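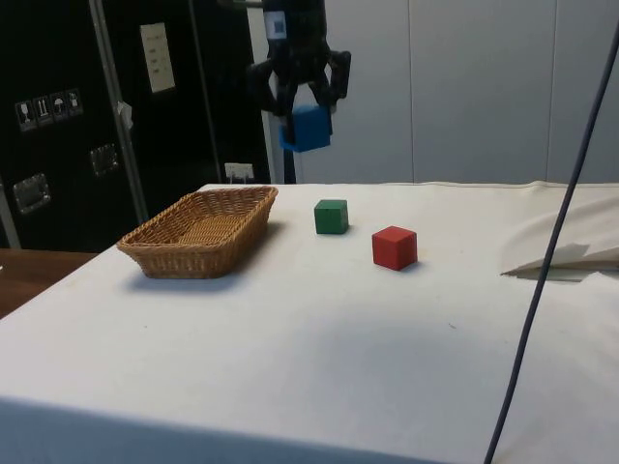

O cubo azul na garra, o cesto à espera e dois cubos ainda por arrumar.

Há em Prernwood um planejador de tarefas com 1174 linhas de configuração. Sei o número porque as li todas, em abril, à procura da razão pela qual o braço pensava tanto antes de largar um cubo num cesto. Estava na linha 89: um tempo limite de 2000 milissegundos, com o comentário "provisório".

Defendo, portanto, uma tese pouco elegante: o nosso problema é a canalização. Discutimos modelos de percepção como quem discute vinhos, e depois o sistema engasga porque dois módulos discordam sobre onde fica o eixo z. A Anahera Ngata propôs escrever um teste para cada transformação de coordenadas. Foi recebida com o entusiasmo reservado às auditorias fiscais -- e encontrou sete erros antes do almoço, dois deles meus.

O Keith Pryor acha que um modelo maior absorverá tudo isto. Talvez. Também eu já esperei que um carro maior resolvesse o trânsito.

Entretanto, peço pouco: registros legíveis, unidades no nome das variáveis e um planejador que, ao falhar, diga mais do que "falha". O comentário da linha 89 continua lá. Mudei só o valor, provisoriamente.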